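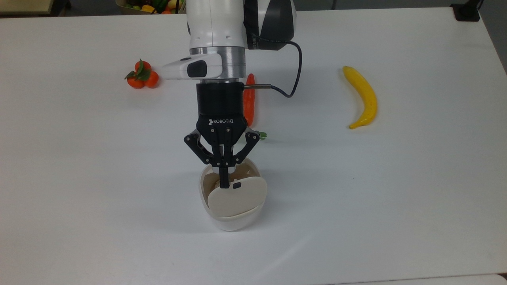
Photo: Annick Pons / Hodstead

Progress note to Mondley, play food and containers strand
2025-04-02

Quick one, full figures in the July report. Item list is closed - 236 entries, all labelled. The carrot stays in. White tabletops stay too, pale things are harder to pick out on them but the team wants it that way.

Lidded container: keeping it. Flip lid, small hinge at the back, rounded corners. Baek asked for two spares, ordered from Drukum, not arrived yet. Spent so far on containers - 60 dollars, under budget.

Layout for the mixed set is banana left, carrot next to it, container behind, artificial fruit cluster toward the front. Plain on purpose. Please dont send more fruit, shelf is full.

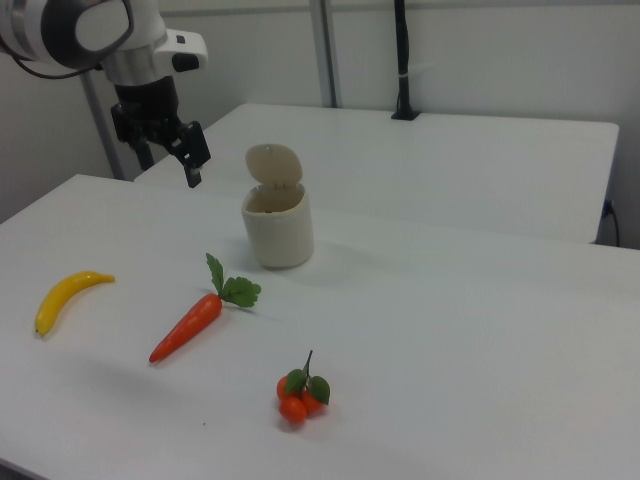 Does the container lid have to be open for every layout?
Only for the mixed set. The other layouts use it shut, and the sheet says which.

Still to do: second shelf, storage lables, invoice from Drukum. Will chase the invoice - A. Pons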